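3.2 What people do with the last of the bottle

I went into the home visits thinking that thrift would mostly be about money. Then I met a retired bus driver who cuts her toothpaste tubes open with kitchen scissors, and she laughed when I asked what she saved by it. She had no idea! She'd watched her mother do it and it felt wrong to throw out a tube with something still in the corners. I heard a version of that story so often that I had to go back and rewrite my coding sheet (Homa Kiani, who coded the interviews with me, had been telling me to do this since January).

So we split the old "saving" code into 2 new ones. The first, stretching, covers making a product last longer: watering down dish soap, using half a dryer sheet, reusing a tea bag. The second, going without, covers heating left off, lights kept low, trips not taken. My hunch was that the same people would do both, and I was wrong. Plenty of stretchers kept a very warm house.

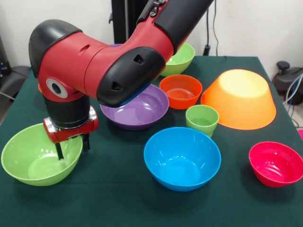 Figure 4. Robotic arm over a table with plastic containers, gripper lowered into the light green bowl.

Do people who stretch products also spend less at the store? In our diaries they spent a little less on cleaning supplies and the same as everyone else on food, so the habit seems to stay close to the sink.

The diaries gave us 1531 usable entries over 14 weeks, and I read every one of them, some on the bus. What struck me most was how rarely anyone wrote down a price. They wrote down dates. One man in Mahmoudi noted the day he opened each bottle on a strip of tape, and he was clearly proud when a bottle beat the one before it. I'd call that a kind of game, though Homa prefers "record keeping" and we never did settle it.

I should add that diaries flatter people. Someone who knows I'll be reading may well squeeze the bottle a bit harder that week, and I have no good way to correct for it. Section 3.3 takes up the heating data, where the meter readings at least don't depend on anybody's memory.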